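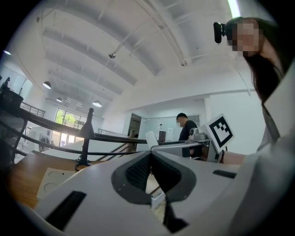
Figure 3. Open day, upper floor. View from a hand-held gripper, with a second gripper device and its square marker card at right.

4.2 The open day

The second round of collection took place during the Gostholm open day on 6 March 2025. Visitors could try the hand-held grippers at a desk on the upper floor, no sign-up, short briefing only. In total 123 visitors picked up a device and 21 of them stayed for the full set of tasks. The rest did one or two and moved on. We kept both groups.

Briefing was as in February (Section 4.1) but shorter. One sheet of paper, one practice grasp, then start. Visitors were told to keep the marker card of the other device in view when two people worked together. Many forgot. In Figure 3 the card is angled toward the camera and most of its pattern faces the lens, a good case. Poor cases were mostly people turning the wrist inward to look at their own fingers, and then the card is lost untill they turn back.

Lighting. The Plusia lab has blinds and fixed lamps, Gostholm has neither blinds nor any control over the windows. Large window, pendant lamps, a fluorescent strip, all in the same wide view. Exposure was left on auto. We tried locking it for the first few visitors and the hands went too dark, so those clips were dropped.

Background motion was the bigger worry. People walk past, stop to watch, lean in. Faces were blurred or pixelated before anyone labeled the clips. The tracking step of Ikeck was run with no changes from the lab settings, including the mask for the gripper's own shell, wich takes up a large part of the lower image in any case.

After filtering, 990 clips remained out of roughly 1,000. Losses small, mainly the exposure test. Note that the filter checks length and marker loss only, it says nothing on whether the task was done well. Task success was scored by hand using the Farahani scale, one rater per clip. A second rater would have been better. No time before the deadline. Scores are reported by task in Section 5, open day and lab kept apart.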